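Crítica: Revholm, "Clunadthorpe" (reedição em vinil duplo, Letmont)

O segundo disco dos Revholm esteve esgotado durante anos e circulava sobretudo em cópias de cassete. A Letmont volta a pô-lo à venda numa prensagem de 2.228 exemplares, numerados à mão na contracapa. O meu é o 400. Ouvi-o inteiro três vezes, duas em colunas e uma com auscultadores. 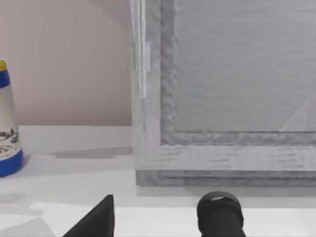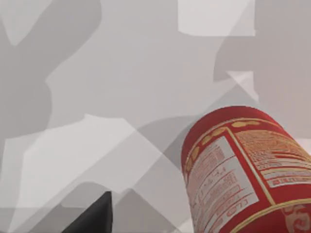 O som

A remasterização foi feita a partir das fitas originais e respeita a dinâmica. O baixo ganhou corpo, a bateria deixou de soar abafada e as vozes de apoio em "Salt Road" percebem-se finalmente. No lado B há sibilância nas duas últimas faixas, mais evidente com auscultadores. O lado C é o melhor dos quatro.

A prensagem é silenciosa. Notei um estalido no início do lado A, que não desapareceu depois de limpar o disco. O segundo disco vinha ligeiramente empenado, sem efeito na leitura.

O alinhamento

São 17 temas: os onze do álbum e seis extras. Dos extras, dois justificam a compra para quem já tem o original: a versão lenta de "MacDonald", só com órgão e voz, e "Ferry Notes", um instrumental que ficou de fora por falta de espaço. Os outros quatro são maquetas com poucas diferenças em relação às versões finais. Ouvem-se uma vez.

A ordem do álbum foi mantida, mas a divisão por quatro lados obriga a virar o disco a meio da sequência que fechava o antigo lado A. Quebra o ritmo. Teria preferido o álbum num só disco e os extras no outro.

A edição

Capa dupla em cartão grosso, interiores em papel simples, sem forro. O livreto traz as letras e um texto longo sobre as gravações, bem escrito, embora só em inglês. O código de descarga dá acesso a ficheiros sem compressão e funcionou à primeira.

Preço

Paguei 31 euros, portes à parte. Para um vinil duplo é aceitável. Quem só quer o álbum fica bem servido com a edição digital, que tem a mesma remasterização e custa menos de metade.

Nota: 7/10

A favor: remasterização cuidada, "MacDonald" em versão lenta, livreto.
Contra: divisão dos lados, maquetas dispensáveis, sibilância no lado B.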